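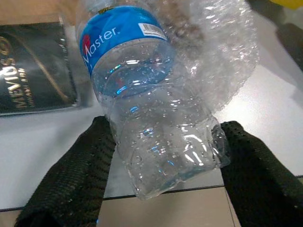 Mbali Van der Merwe wrote in July to ask whether the Fellden finger kit was worth ordering for a small sorting cell, given that rigid fingers had served her well enough on boxes and jars and that crushed drink bottles were the only items still being sorted by hand. Her letter deserved a fuller answer than the two lines I sent at the time. The following remarks are offered in its place.

The Fellden kit is sold as a replacement set for two-finger grippers. It comprises one pair of fingers, a pair of adapter plates, the fasteners, a hex key and a printed sheet of instructions. The fingers are black and have a finely textured covering. The supplier, Nultetel, also offers an installation service, which I did not purchase and therefore cannot assess.

Fitting the kit took most of a morning. The instructions are correct but brief, and the order in which the plates are to be attached is given only in the drawing on the reverse. Readers are advised to turn the sheet over before beginning. Once the fingers were in place, the gripper had to be taught its new closing distance, and the arm's tool length had to be entered again. Neither step is mentioned by Nultetel. I consider this an omission in a product offered to first-time buyers.

The trial was limited to the kinds of objects that had caused difficulty before: dented water bottles with the label still on, film packaging, and flat glossy packs. I ran 20 attempts on crushed bottles with the original fingers and 20 with the Fellden set, placing each bottle on a white tabletop at whatever angle it happened to land. An attempt was counted as a success if the bottle was lifted, carried to the bin and released there. The original fingers succeeded nine times. The Fellden fingers succeeded 16 times.

The four failures are worth recording. Two occurred when the fingers closed on the neck of the bottle, where there is little for them to press against. One bottle was picked up together with a piece of film and had to be separated by hand. The last slipped during the move to the bin, and I was unable to establish the cause. A bottle that has been crushed has no dependable sides. The fingers must meet it wherever the folds allow, and a grip that holds on one bottle may fail on the next.

Results on the flat packs were less satisfactory. The fingers are broad, with squared-off tips, and they do not slide easily beneath a thin item lying on a table. Kristýna Tichý has suggested bringing the pack to the edge of the table first and gripping it from the side. I have not yet tried this, although it seems a sensible arrangement. The kit should not be bought for thin items alone.

On the matter of wear, Nultetel states that the covering should be inspected every 500 cycles and replaced at 4000. I have completed too few cycles to comment on the second figure. At the first inspection there was some residue from bottle labels near the tip of one finger, and it came away with a damp cloth. Replacement coverings are sold only in pairs — a small irritation, as one finger in my cell appears to do more of the work than the other.

I also looked at the Mokgethi set, which is less expensive and arrives with better written instructions. Its fingers are narrower and would probably suit flat packs. It was not available in a size that fits my gripper, and for that reason it was not included in the trial. The Studora software I use to record attempts accepted the Fellden fingers without any change beyond the new tool length.

My reply to Mbali is therefore a qualified yes. For a cell that handles mostly bottles, the Fellden kit is a clear improvement on the rigid fingers I had before, and I intend to keep it fitted. She should allow a full morning for installation and order a spare pair of coverings at the same time, as mine took more than two weeks to arrive.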